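Project Endale, progress report to the Rondport program
2025-06-05
Prepared by Efraín Chambi

In this period we finished the second round of demonstrations with the hand-held grippers. We now have 300 recorded demonstrations, of which 70 were made on transparent surfaces. The first round, closed in December, had only opaque tables, and the learned policy often placed the fingers too high when we changed the table.
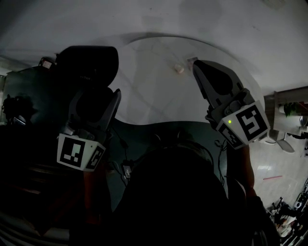 Training with the new data started 12 days ago. The input is the head view together with the pose of each gripper, and we compare this with the head view alone. Glass is difficult for our depth estimate, as the floor can be seen through the table top and the small pink object has little around it to give the height. For this reason we rely more on the coded marker blocks at the base of both grippers. With marker poses, the grasp error on glass fell by 17 percent in offline tests. We did not yet repeat this on the Didenko arm.

Still open: time alignment between left and right gripper, and the delayed cable order from Sovdale. We ask to move the arm tests to the next period, with no change of budget.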